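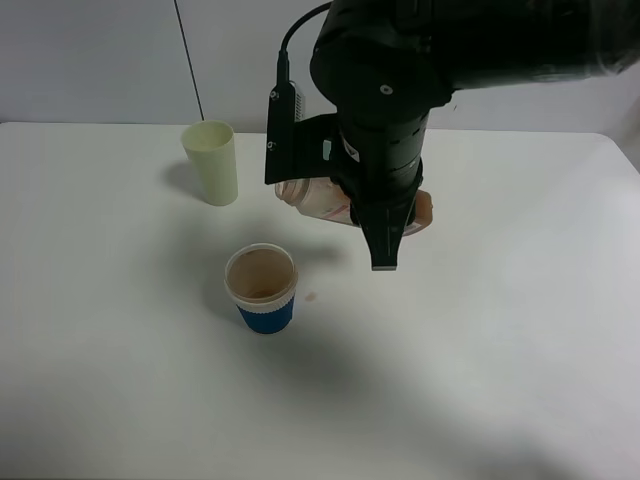

Coffee residue on a white tabletop: rinse or wipe first?
Last updated September 3, 2020
9 replies · 4 shares

dijkstra_k
We clear a shared white table at the end of each shift. Typical load is plastic tumblers, a sleeved cup with coffee dregs, and a juice bottle with a little left in it. My order is liquids out first, then cups, then the surface. Small brown spots come off with a damp cloth if they have had less than 30 minutes.

Idik
Surface first. A spot under a cup base turns into a ring as soon as the cup is moved. 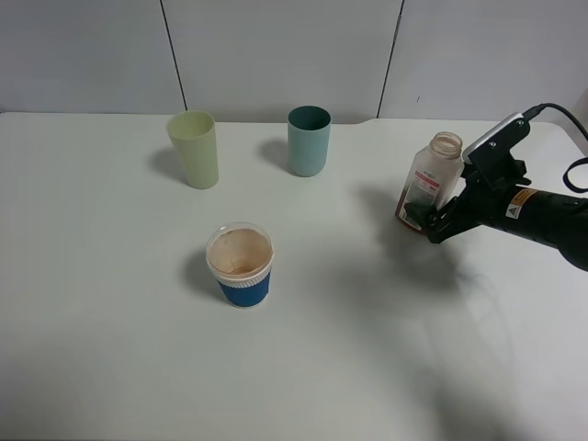

Lift the cup straight up and wipe under it, then put it back. The tumblers along the wall can wait. A cup with residue up the inner walls can't, as it tips easily when handled by the rim.

cuvdale12
Disagree. You wipe twice that way. Empty the sleeved cup, bin it, wipe once.

dijkstra_k
Same here. Bottles are my open question. I take the cap off, drain, and leave them standing open at the back with the tumblers until the sink is free. Label stays on. 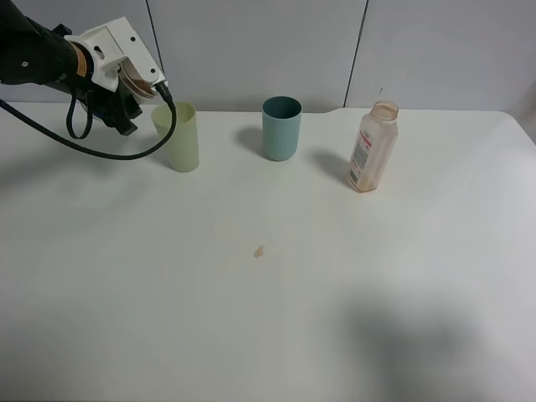 Sorent
Rinse before you park them. Juice film sets in the shoulder and the base, and a brush won't reach the shoulder through the neck. Warm water, cap on, shake, drain. The tumblers only need a normal wash.

Idik
Cold water works too. I have done it that way since January.

cuvdale12
Cold leaves a tint. Still wiping once.

12 comments hidden · Share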